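From: Tamsin Wihongi
To: clockmakers list
Subject: Re: [clocks] Hanging weight, old plaster, and my Vlachopoulos

Hi all,

Sorry for the slow answer, I've been up to my elbows in brass polish all week and my keyboard has suffered enough already.

Charalambos Athanasiadis wrote:
> Tamsin, before you hang that regulator, please tell us what is behind
> the plaster. I lost a very nice Vienna-style case in my last apartment
> because I trusted a plastic anchor and the word of my brother-in-law.
> It ran perfectly for a month and then one night it was on the floor.
> Also, you never said whether you are keeping the old suspension spring
> or making a new one. And what are you doing about the beat? A long
> pendulum on a wall that moves even a hair will drive you up that
> same wall.

Ouch about the case! I'm glad you told us, and I won't repeat what I said out loud when I read it.

So, the wall. The front of the house is old lath and plaster and the back room was redone by the people before us, and that's drywall over studs. I went back and forth for ages over which one should get the clock. The hall would look better (you'd see it as soon as you came in) but there's a door in that hall that gets slammed, and my kids are the ones slamming it. The back room is quieter, and I can find a stud in there without guessing. I knocked, I ran a magnet along to find the screws, and then I drilled one tiny hole with the Dremel down where the case will cover it, just to be sure. Solid wood, lovely curly shavings, very happy.

The TV stays put, by the way. There was a short family debate about moving it and I lost. The clock gets the stretch of wall off to the right. 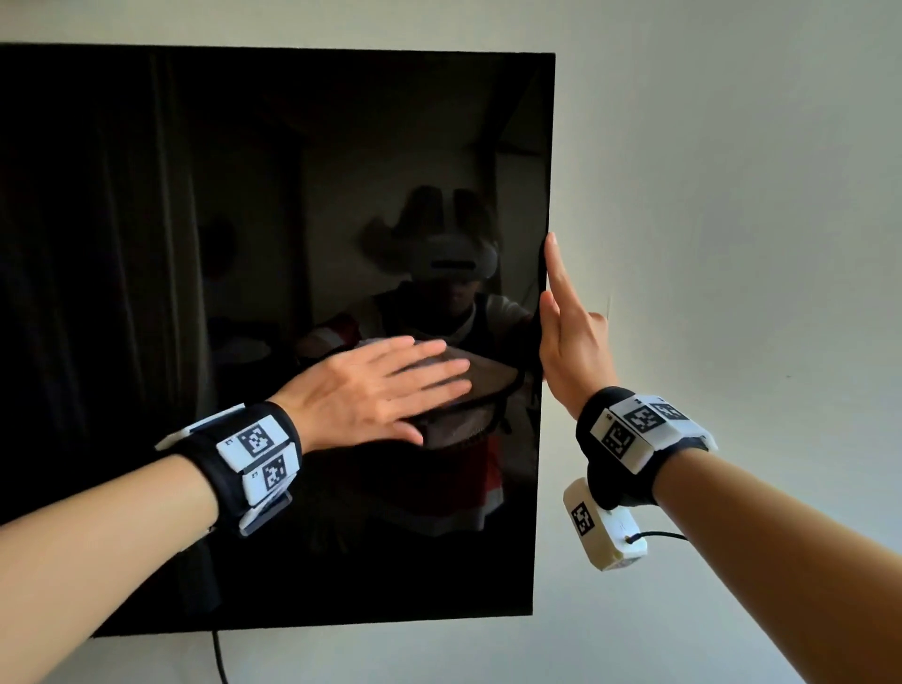 The back room wall, TV off, clock to go on the right.

Ifigeneia, you asked off list how heavy the thing is. With the weight on and the pendulum hung it's more than I want to hold over my head on a stepladder, and that's as scientific as I got. I'm putting in one big screw at the top for the hanger and two small ones low down on the sides to stop it rocking. I know some of you hate side screws. The case already has holes there from whoever owned it before me, so I don't feel bad about using them.

On the suspension spring: new one. The old one had a kink near the top chop that I could feel with a fingernail, and once I'd felt it I couldn't stop thinking about it. I bought a strip from Astico, and the first piece I cut was too short because I measured from the wrong end of the chops, like a beginner. The second one fits nicely. It's a tiny bit thinner than the original, so I'm expecting it to run slow at first and I've left plenty of thread on the rating nut.

I'm still stuck on the number stamped on the back plate. It says 623, very clear, with a little star after it. Sotiris Petridis thought it might be a batch number and not a serial, and he'd know better than me, but his own Vlachopoulos has 400 stamped in the same spot and no star at all. Does anyone else have one to compare? I'd love to know what the star is for. Look on the back plate, lower left, under the pallet bridge. You might need to wipe some old oil off first.

Oil, since I brought it up. I used the Radix clock oil on the pivots and left the leaves of the pinions dry. My teacher would have come back to haunt me otherwise. The escape wheel pallets got the smallest drop I could manage. I did find green gunk in two of the sinks that took a lot of pegwood to shift, and I went through a whole bundle of it, so put me down for another if anyone is doing a group order. Valeriano, was it you who organized the last one? It came to 73 dollars for the lot of us, I think, and I still have the little bags.

About the beat, I'm going to hang it, level the case by eye, then set it by ear with the TV off and everyone out of the room. I've tried the phone app and it keeps picking up the fridge. If my ears let me down I'll borrow the beat amplifier from the club box, assuming it's come back from wherever it went in September.

Plan is to get it up on Sunday, after lunch, when I have someone tall to hand me things. I'll write once it's been going a few days and let you know how much it's losing. Meanwhile, please go and look for stars!

Tamsin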